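The heating that forgot its state: a talk with Ximeng Du

Mar 5, 2023
By Traian Pop

Ximeng Du maintains a small piece of software called Zudora, which connects radiator valves, window contacts and boilers to a home automation server. She started it for her own apartment. Now it is used in a school building in Hitdale, in a housing block in Zernside, and in many private homes whose owners write to her in the evenings, usually when something has become cold.

I wanted to talk with her about one question that comes again and again in the user forum. Why does a house behave well for weeks and then, after a simple restart, do strange things?

"Because people think a restart is nothing," she told me. "They update one package, the server goes down and comes back, and they believe the house is the same house as before. For the server it is a new house. It knows the names of the rooms and it does not know one temperature."

In her explanation, the valves that run on batteries are the main difficulty. To save power they sleep, and they report only when they have something to report. If the valve in the bedroom sent its last message in the afternoon and the server restarts after dinner, then the server has an empty place where this value should be. A rule that compares the room temperature with the target temperature will then compare nothing with nothing.

"Some rules stop with an error, and this is the good case," Ximeng said. "You see the error in the log and you can repair it. The bad case is a rule that treats the empty value as zero. Zero degrees, so the rule opens the valve completely. One man in Zernside had 9 rooms and all of them were heating at full power in June. He was on vacation. His neighbor noticed that the windows were fogged from inside and she called him."

I asked her if the answer is simply to save all the values to disk and load them again at the start. Many users do exactly this, and I do it also at home.

She was not so satisfied with my solution. "It is better than nothing. But then you have a value that looks fresh and is old. If the server was off for two hours, the room is different now. For a light switch I would restore the value without fear. For a temperature I restore it, but I mark it as old, and the rule has to ask how old it is before it does something with the boiler."
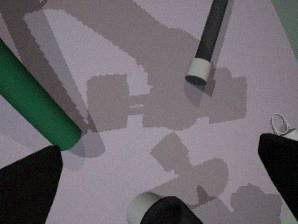 In Zudora this is done with a time limit of 300 seconds. If no new message came in this time, the value counts as unknown and the heating goes to a quiet middle setting that the user has chosen before. Ximeng admits that the number was a compromise. Her first version had a much shorter limit, and it was Pádraig Hayes, who takes care of the installation at the school in Hitdale, who complained about it.

I called him as well. He remembers the discussion with some pleasure. "I was getting a warning mail for every classroom, every morning," he said. "The valves were fine, they only were slow to wake up. I wrote to Ximeng that either the limit must change or my mail address must change."

The limit was changed in the next release. Pádraig says that he now receives a mail perhaps when a battery is really empty, and he reads it.

Not everybody agrees with the approach. Raymonde Doucette, an electrician who installs heating controls for the company MacLeod, prefers that the valve itself decides and the server only gives advice. She has repaired enough systems, she said to me, where the owner had moved all the intelligence to one little computer behind the television.

"When that computer dies, I want that the radiator still works like a radiator," she said. "A weekly program in the valve is boring, but it is there. Put the clever things on top of it, do not put them in the place of it."

When I repeated this to Ximeng, she agreed with more of it than I expected. The newest version of Zudora writes a basic weekly program into each valve that supports it, so that the valve can continue alone. Not all models accept this. Of the 4 valve types she keeps on her test board, 2 lose the program when the battery is changed, and she has not found a way around it. The manufacturer has not answered her question yet.

We talked also about rules, and how people write them. Wilma Buchanan, who moderates the forum, had given me a collection of typical problems before the interview, and I read some of them aloud. Ximeng knew most of them already. A rule waits for a change, but the value is restored and not changed, so the rule never starts. A rule starts before the connection to the valves is ready and sends its command to nowhere. Two rules correct each other the whole night, one for the open window and one for the night mode.

"The last one I had at home," she said. "I could hear the valve motor moving, a small noise, then a pause, then again. I was lying in bed and I thought, which of my rules are you?"

Her advice for this is not technical at first. She takes paper and writes down, for each room, which rule is allowed to change the target temperature. If there is more than one name in the list, she looks for a way to let them set only a wish, and one single rule reads all the wishes and decides. She says that it takes an evening to rebuild a normal apartment in this manner, and a bit longer if there is a bathroom with its own schedule.

For the log she has a similar habit. Each rule writes one line when it starts and one line with the values it has seen. Wilma has asked the forum members to include these lines when they ask for help, and according to her most of the newer posts do have them. The older members, she wrote to me, are more difficult to convince.

At the end I asked Ximeng what she is working on now. She wants a start page that shows, after each restart, which devices have already reported and which ones are still silent. The first draft exists and works on her own server. It has no nice icons so far, and she is looking for a person who can draw a radiator that does not look like a harmonica.

Questions about this article? Write to the editors through the contact form.
Contact | © 2023 Traian Pop | Back to top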